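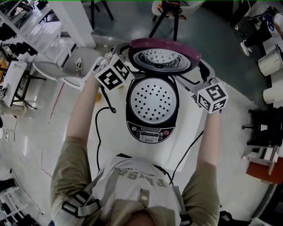

Wendham, March

Both grippers at the rice cooker, lid swung right back. The steam plate is still sitting over the chamber, and it's a good test of how neatly you can work around a hinge.

Welcome to the planning gallery! We're putting together the equipment budget for the kitchen bench at Nosance, and it's so much easier to talk about money with the work in front of you. I've been looking forward to this one for months - there's a lot to buy, and nearly all of it is fun.

First on the list is a second pair of hand-held grippers with marker cubes. One pair means one person at the table at a time, and I'd love to see two benches going side by side on a Friday. Grustix has quoted us on the pair and on a box of spare cubes, and we've asked Eskildsen for a price as well so we can compare the two properly.

Then come the appliances. We've pencilled in 4 more rice cookers at $67 each, all with hinged lids but in different shapes and (fingers crossed) different colours. Buttons in odd spots are very welcome. A lid that opens to the side would be brilliant if anyone knows of one.

Harnesses are down at $224 a set. It's the line I'd fight for, as a comfortable harness makes a long morning at the table a lot more pleasant. Please try one on before you tell us the size you need.

We've also set aside $200 for the bits that always get left off: power boards, cord covers, aprons, a decent trolley. If your bench needs something small, add it to the sheet in the Wendham office before the order goes in. The robot arm quotes are getting their own page once they've all arrived, and I can't wait to show you what's on offer.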